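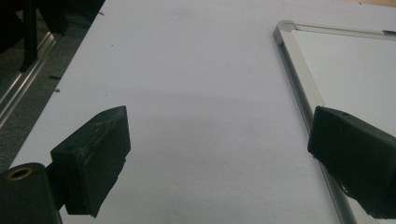
2 min read

Sep 3, 2018
By Peninah Mwaipopo

4. Wiping a board, and why it's still hard

Figure 1. The hand-held gripper over a white sheet, with a framed whiteboard alongside. Both finger pads show wear along their edges.

I picked whiteboard wiping as our third chore because I thought it would be the easy one (I'd had quite enough of folding by May). You pick up a cloth, you rub, you put the cloth down. My nephew can do it! But the machine has to find the board first, and a blank white board next to a blank white sheet gives it very little to go on. In Figure 1 the metal frame is the best clue there is to where one stops and the other starts, and our first planner, Avix, mostly ignored frames. It was perfectly happy to wipe the sheet.

We collected 1,000 short demonstrations with the hand-held tool, split between the Makokha office and the workshop at Gisthorpe, and then let the arm have a go on its own. It finished the job in 15 tries out of 20. That sounds decent until you watch it, as a person would be done and off making tea before the arm had settled on a corner to begin with.

The other trouble is the fingers. Look at the pads in the figure, all scuffed and nibbled along the bottom. Rubber like that still grips a thick duster well enough, but with a thin cloth we saw far more slips, and I now swap pads after about 2 weeks of use. Fotetlow, our newer planner, copes better with a slip – it goes back for the cloth, where Avix carried on wiping with nothing in its hand.

So can it do the chore yet? On a clean board with a decent frame and fresh rubber, I'd say yes, slowly. I wouldn't leave it alone in a classroom. Shadows bother it as well, and the soft ones worst of all, and I come back to those in Section 5 with the lighting tests.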